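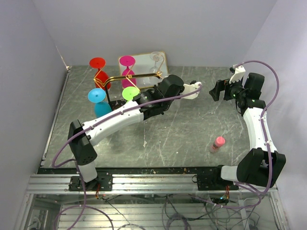 What does Dralasitz do?

Dralasitz analyses historic mortars, plasters and renders, and supplies matching lime mixes for the repair of older buildings.

About us

We work from two buildings at Sturnulwood. The laboratory takes in samples and issues reports. The mixing shed, on the other side of the yard, makes up mortar to the specifications in those reports and to a short list of standard mixes. Most customers use both, though a report from us can be taken to any competent supplier and is written with that in mind.

The business began as a lime yard under the name Hrnčiar. Analysis was added when it became clear that a good deal of the mortar we sold was being used on walls it did not suit. Orders were coming in for a strong hydraulic mix, usually copied from an earlier job, and going into soft brick that needed something weaker and more open. The name changed when the laboratory opened. Some older delivery notes and tubs still carry the previous one.

What we analyse

Bedding mortar, pointing, internal plaster, external render, floor screeds and limewash. We accept samples from architects, surveyors, builders and owners. We do not test modern structural concrete and we do not carry out strength testing on new work.

How a sample is examined

Each sample is logged, dried and looked at under a low-power microscope before anything is done to it. At this stage we note lime inclusions, hair, charcoal, brick dust, shell and any layering. A portion is then set aside and kept. The rest is broken down gently with a pestle, and the binder is dissolved in dilute acid. What remains is washed, filtered, dried and passed through a stack of sieves, which gives the grading of the original sand.

Acid digestion has limits. Where the aggregate contains limestone or shell, the acid removes part of the aggregate along with the binder, and the calculated ratio will overstate the lime. In such cases we recommend a thin section, and the report says so on the first page. Thin sections are charged separately and take longer.

A standard report gives:

Binder type, with an opinion on how hydraulic it is
Proportion of binder to aggregate, by weight and by volume
Sand grading, colour and probable mineral type
Additives and contaminants, where found
A suggested repair mix, with notes on curing

The volume figure is the one builders ask for. It depends on an assumed bulk density for the lime, and we state the density used. Ratios by volume from different laboratories cannot be compared unless this is known.

Sending a sample

We ask for 300 g of mortar in pieces as large as can be had. Powder from a drill is of little use. Take it from behind the face of the joint, away from later repointing, and put each location in its own bag with the position written on the outside. A photograph of the wall helps, as does a note of the exposure and of any cement repairs nearby. Standard reports are issued within seven working days of the sample being logged. The laboratory is closed throughout August, when the ovens and balances are serviced. The mixing shed stays open.

The sand library

Matching the sand matters more to the look of a repair than matching the lime. We hold 534 reference sands, each washed, graded and stored in a glass jar with a sieve curve on file. Many come from pits that have since closed. When the original source is gone, we blend two or more current sands to approach the curve and the colour, and send a cured sample biscuit for approval before mixing in quantity. Colour should be judged on a biscuit that is fully dry, outdoors, against a clean break in the old mortar - a weathered surface will mislead.

Gronitz

Gronitz is our ready-mixed non-hydraulic mortar, made with mature lime putty and a sharp, well-graded sand. It is supplied in sealed tubs and keeps for as long as air is kept out. It should be knocked up again before use without adding water; it will seem too stiff at first and then loosen. A finer grade is made for ashlar joints and a haired grade for base-coat plaster. Gronitz is not suitable below ground, for copings or for work during frost.

Who does the work

Jarmila Holub is head of analysis and signs every report. She trained in geology and moved to building materials by way of quarry assessment. Questions on a report should go to her directly, quoting the sample number. She will also look at a draft specification before it goes out to tender, provided the sample has been through our laboratory.

Mixing, deliveries and trade accounts are dealt with by the yard office.

Visiting

Visitors to the sand library are welcome by arrangement. Bring a piece of the mortar to be matched. The yard is unsurfaced in places and stout shoes are needed. Samples may be left at the laboratory door in the box marked for them - please do not leave them at the mixing shed, where they tend to be taken for rubble.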